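Caring for Wood Floors Under Small Appliances
By Ravinder MacDonald | September
Tomelside Home Notes

We use cookies to remember your settings. Accept | Manage

Small appliances kept on the floor do more harm to a wood finish than foot traffic does. The load sits on a few small feet, and grit collects around them. Each time the unit is nudged, the grit works as sandpaper.

Lift the appliance to move it. If it is too heavy to lift, slide a folded towel under one edge, then the other, and pull the towel. Unplug the unit first and coil the cord on top.

Vacuum with the brush roll switched off. Follow with a flat microfiber pad, dampened and wrung until it no longer drips. Work along the grain. Standing water at a board joint will lift the edges, and a swollen edge rarely goes back flat. 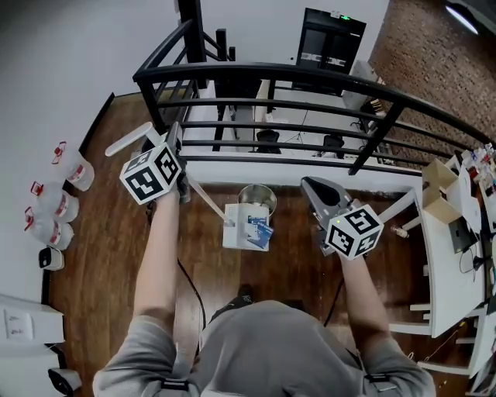
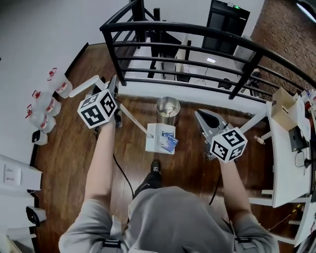
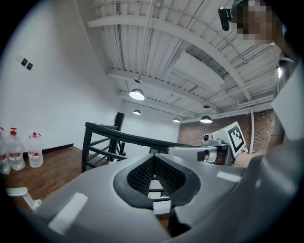

Felt pads should be replaced when they feel hard or shiny. Clean the foot with rubbing alcohol, let it dry for 60 seconds and press the new pad on firmly. Leave the appliance on its side for 2 hours before standing it up, unless the manual says it must stay upright. Rubber feet can stain some finishes, so put a cork mat under them.

Keep the unit 18 inches from a heating vent. Warm, dry air on one side of a board opens gaps in winter.

For dull patches, test the cleaner inside a closet first. Colton MacPherson at Clestent advises against oil soap on polyurethane, as the film it leaves interferes with later recoating. Wax is also unsuitable on that finish. Shallow scratches in the topcoat can be left until the next recoat. A scratch that catches a fingernail needs filler matched to the board, applied in thin layers and leveled with a plastic scraper.

Shares: 18 | Comments: 2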